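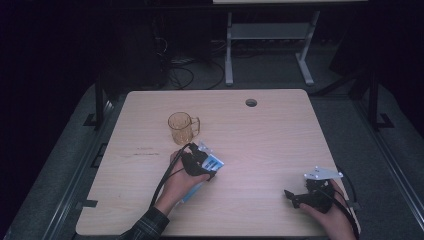 Fig. 4. Tabletop with glass mug.

Manuals > Prelia Match Desk > Section 4: Penalty timers
Overview Roster Match clock Penalty timers Reports Support

4. Setting up penalty timers

By now you should have a roster and a match clock that counts in the right direction. If the clock is counting up and your league wants it counting down, go back to Section 3 before somebody's coach points it out, loudly.

Prelia treats a suspension as a small clock hanging off the big one. Stop the big clock and every small clock stops with it. Most arguments at the scorer's table come from people who think otherwise.

4.1 Create the timer

1. Open Match Desk and choose Rules > Suspensions.
2. Select Handball, Indoor. The beach rules are one line down and have caught better scorers than you.
3. Check that the match length reads 60 minutes, in two halves.
4. Set Suspension to 2 minutes. The field accepts seconds as well, so make sure the little "min" is lit.
5. Press Save. Pressing the back arrow is a way of not saving.

Note: Match Desk will hold a squad of 22, but only the players ticked for today's match can be suspended. A player who isn't ticked can misbehave all evening without leaving a trace in the report.

4.2 Start and stop

6. When the referee signals, stop the match clock.
7. Tap the player's number, then Suspend. The timer appears under the team name and waits.
8. Restart the match clock on the whistle. The timer goes with it. 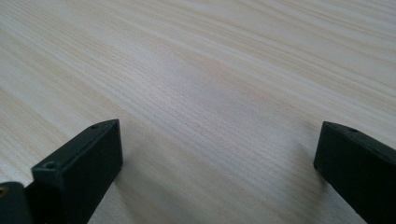

9. At zero the timer flashes and the horn stays silent. Letting the player back on is between the bench and the rules.

Caution: Do not delete a timer to correct it. Hold it down and choose Edit. Deleting removes the suspension from the report too, and you will spend your evening writing to Engelbert Frei in the league office, who answers at length.

4.3 Suspensions across halftime

Time left at the end of the first half carries over automatically. Versions older than the Juvamville update in December didn't do this, and one Basten home game finished with a player serving the same suspension twice. She was gracious. Her mother was less so.

If the carried time looks wrong, open Log and find the last clock stop. The log keeps 3,803 entries and then starts eating the oldest, so export it before a long tournament.

4.4 Two scorers, one desk

Match Desk allows a second device to watch. Only the first can tap. To hand over, choose Desk > Pass Control and wait for the green bar on the other screen. Anastasia Vrettos, who tested this feature with the Işık juniors, recommends doing it during a timeout and agreeing beforehand who is leaving.

To print the suspension sheet, continue to Section 5.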